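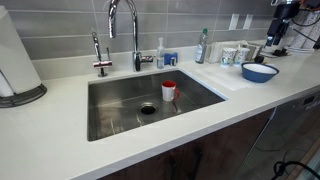 Quelle dureté d'eau faut-il régler sur un adoucisseur quand on veut protéger la robinetterie sans avoir l'eau qui glisse sur les mains ?
Entre 8 et 10 °f en sortie, ce qui se règle avec la vis de mixage (cépage) à l'arrière de la tête, et non dans le menu de l'appareil.

Forum Plomberie et eau > Traitement de l'eau > Adoucisseur : réglage, sel, entretien

Sujet : Adoucisseur Maneo, eau trop douce ou pas assez ?

beton_cire
Messages : 18
Bonjour à tous,
Je reprends la question ci-dessus, elle a été posée dans l'autre sujet et la réponse m'a laissé sur ma faim. On a emménagé en juillet dans une maison où il y avait déjà un Maneo au garage. Eau du réseau à 34 °f d'après le relevé de la commune. L'ancien propriétaire avait tout mis à zéro, résultat on n'arrivait pas à rincer le savon. J'ai ouvert la vis de mixage d'un tour et demi. Maintenant je mesure 15 °f avec les bandelettes et j'ai de nouveau des traces blanches sur la paroi de douche. Le sel descend quand même, un sac par mois pour quatre personnes.
Est-ce que je referme d'un demi-tour ou est-ce que c'est la résine qui est fatiguée ?

Kerlouan29
Un sac de 25 kg par mois à quatre, c'est beaucoup. Quelle est la dureté programmée dans la tête ? Si l'ancien propriétaire a rentré 50 au lieu de 34, l'appareil régénère trop souvent et tu jettes du sel et de l'eau à l'égout.

beton_cire
Je viens de regarder, c'est réglé sur 45.

Kerlouan29
Voilà. Mets 34, referme la vis d'un quart de tour, attends deux jours et mesure. Pas le jour même, il reste de l'eau ancienne dans le ballon.

mado.r
Je ne suis pas d'accord avec le principe. 15 °f c'est très bien. Mon plombier m'a toujours dit de ne pas descendre sous 12, parce que l'eau trop douce attaque le cuivre et l'acier galvanisé. Les traces sur une paroi de douche, ça se passe à la raclette.

Vasilică Crăciun
Bonjour mado,
Pour l'acier galvanisé vous avez raison, il ne faut pas descendre trop bas, et de toute façon l'adoucisseur y est plutôt déconseillé. Pour le cuivre et le multicouche c'est moins net. La corrosion dépend surtout du pH et du CO2 dissous, la dureté seule ne dit pas grand-chose. J'en installe depuis des années et je règle mes clients entre 8 et 12 selon le réseau intérieur. Beton_cire, quelles sont vos canalisations ?

beton_cire
Multicouche dans toute la maison sauf deux mètres de cuivre au départ de la nourrice.

Vasilică Crăciun
Alors 10 sans hésiter. Et faites partir un piquage avant l'adoucisseur pour le jardin, si ce n'est pas déjà fait. Arroser avec de l'eau adoucie, c'est du sodium dans la terre et du sel pour rien.

petitguy_54
Moi j'ai revendu le mien. J'avais un Tuda, 377 euros de dépannage la deuxième année pour un piston et des joints, plus le sel, plus le contrat. Depuis je détartre les mousseurs au vinaigre blanc tous les deux mois et la bouilloire toutes les trois semaines. Le chauffe-eau je verrai bien.

Kerlouan29
Tu habites où, à combien de dureté ?

petitguy_54
22 °f.

Kerlouan29
Ben oui, à 22 ça se discute. À 34 tu changes la résistance du ballon tous les quatre ans.

petitguy_54
J'ai une stéatite, la résistance n'est pas dans l'eau. Elle se recouvre moins vite qu'un thermoplongeur et elle se change sans vidanger. Avant de mettre un adoucisseur, je regarderais ça, c'est tout ce que je dis.

mado.r
Et l'eau de boisson ? On ne parle jamais du sodium. Ma mère est au régime sans sel, le médecin lui a demandé de ne pas boire l'eau adoucie.

Vasilică Crăciun
Chaque degré retiré ajoute à peu près 4,6 mg de sodium par litre. De 34 à 10, cela fait 24 degrés, soit 110 mg/L en plus de ce qui est déjà dans l'eau. La limite réglementaire est à 200 mg/L, donc on est dessous dans la plupart des communes, mais pour une personne au régime il faut suivre l'avis du médecin. Le plus simple est un robinet d'eau non adoucie à l'évier, branché avant l'appareil. Comptez une demi-journée de travail si le garage est contre la cuisine.

beton_cire
Justement la cuisine est de l'autre côté de la maison, il faudrait passer par le vide sanitaire. Un robinet trois voies, ça vaut quelque chose ?

Kerlouan29
Ça évite de percer un deuxième trou dans le plan de travail, mais il te faut quand même l'arrivée d'eau dure. Le tuyau, c'est là qu'est le boulot. Prends du 16 en couronne, tu passes ça sans raccord dans le vide sanitaire.

nana_des_bois
Bonjour, je m'incruste. Est-ce que quelqu'un a essayé les appareils sans sel au CO2 ou les magnétiques ? On m'a proposé un Prullo à 300 euros posé par démarchage, un genre de collier à clipser sur le tuyau.

Vasilică Crăciun
Le CO2 fonctionne, il faut changer les bouteilles et garder un œil sur le pH, surtout avec du cuivre. Les colliers magnétiques, je n'en pose pas. J'en ai démonté chez des clients qui avaient autant de tartre qu'avant. Si vous avez signé chez vous à la suite d'un démarchage, vous avez quatorze jours pour vous rétracter.

petitguy_54
Mon beau-frère en a un et il en est content.

Kerlouan29
Il a mesuré quoi ?

petitguy_54
Rien, il dit que le tartre part mieux à l'éponge. Je rapporte, c'est tout.

nana_des_bois
Merci, je n'ai rien signé. Je vais demander un devis pour un vrai adoucisseur. Le magasin Hutapea à côté de chez moi propose l'entretien annuel à 90 euros, c'est correct ?

mado.r
Correct si la désinfection de la résine est comprise. Fais-le écrire sur le devis, le mien me la comptait à part.

beton_cire
Retour après réglage : dureté programmée à 34, vis refermée d'un quart de tour puis encore un peu. Je mesure 10 ou 11 °f selon la bandelette, elles ne sont pas très précises. Le savon se rince normalement. Pour le sel il faut attendre un mois complet. J'ai aussi trouvé une croûte dure au fond du bac, avec du vide dessous. C'est grave ?

Kerlouan29
C'est un pont de sel. Casse-le avec un manche à balai, doucement pour ne pas taper dans la canne, et ne remplis plus le bac jusqu'en haut. Moitié du bac, pas plus, surtout si ton garage est humide.

Vasilică Crăciun
Et prenez des pastilles, pas du sel en vrac. Lancez une régénération manuelle une fois la croûte cassée, et refaites la mesure le lendemain avec un test à gouttes. Il y en a en pharmacie ou en animalerie, rayon aquarium, c'est plus fiable que les bandelettes.

beton_cire
OK, je commande le test à gouttes. Pour la vis je ne touche plus à rien en attendant.

mado.r
Je reste à 15 chez moi, et ma robinetterie est d'origine.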